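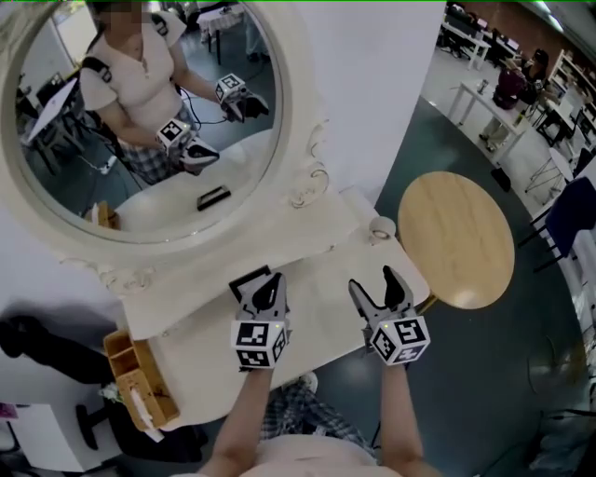 15th June
by Nayeli Huaranga

The vanity had to be gone by noon. That was what the man from Prilton said on the phone, noon, and he said it twice like she was somebody who'd argue.

Ten twenty now. Dell had the tape. Dell had gone down for coffee with the tape still around his wrist like a bracelet.

So she started on the top. The organizer first, the pale wood one, all those little compartments. Every one of them had been full when her aunt was alive. Bobby pins, stamps, a key to the Grarbridge apartment that had been torn down before Ines was born. Now it was down to almost nothing and she still couldn't make herself pick it up. She wiped around it. Stupid. You don't wipe around a thing you're packing.

Picked it up. Put it down on the round table. Picked it up again, back to the vanity, same corner.

"You're not even started," Dell said from the door. Two coffees, no tape.

"Where's the tape."

He looked at his wrist. "Huh."

He went back down. She could hear him the whole way, he took stairs like a dropped drawer.

It was the mirror she was scared of. The oval one. Her aunt had carried it on her lap on a bus, nineteen hours, wrapped in a bedspread, and would not let the driver put it underneath. It had been on a wall in Valdovinos and then a wall on Merketti Street and then this one, and every time it went up first, before the beds, before anybody ate. You hang the mirror, then you live there. That was the rule. What the rule was for taking it down, Ines had no idea. Her aunt had always done that part alone with the door shut.

Ten thirty-five.

She sat down in front of it. Just to look at how it was hung, she told herself. All that carving, the curls and the bumps. As a kid she'd followed it around with one finger and always lost count of somthing, she didn't even know what she was counting. Leaves maybe. Were they leaves?

"Tape," said Dell. Out of breath. "It was in the truck. And the guy's here, by the way, the Prilton guy. He's early. He's sitting in his car eating a sandwich."

"He said noon."

"I know he said noon."

"Then he can eat his sandwich."

Dell came and stood behind her so they were both in the glass. He needed a haircut. She needed about a week of sleep. Neither of them said so.

"Did you tell him it's only the vanity?" he said. "Not the mirror?"

"He thinks they go together."

"Do they?"

"No. She found the vanity on a curb. She painted it herself, three coats, right in the kitchen, we ate standing up for days." Ines put her hand flat on the top. "The mirror came first."

"So tell him that."

"He paid for a set, Dell. It says set on the paper."

Down in the street a car door. Then the buzzer, long, the kind of buzz that has a sandwich finished behind it.

Dell looked at her. She looked at the oval, at the wall around it, so white, they'd have to patch that. Her phone started going and she let it go. Number 1102, end of the hall, he'd find it. Or he wouldnt.

"Get the bedspread," she said.

"What bedspread?"

"Closet. Top shelf, the green one, under the fan. Hurry up."

He was already moving. She stood on the chair, then thought better of it, got off, kicked her shoes away and stood on it again. Both hands under the bottom curve. It was lighter than she'd expected. All those years she'd pictured it weighing as much as a person.

The elevator dinged.

"Back stairs," she said. "You take the feet."

"It doesn't have feet."

"Dell."

"Okay. Okay, I got it, go."

128 shares
19 comments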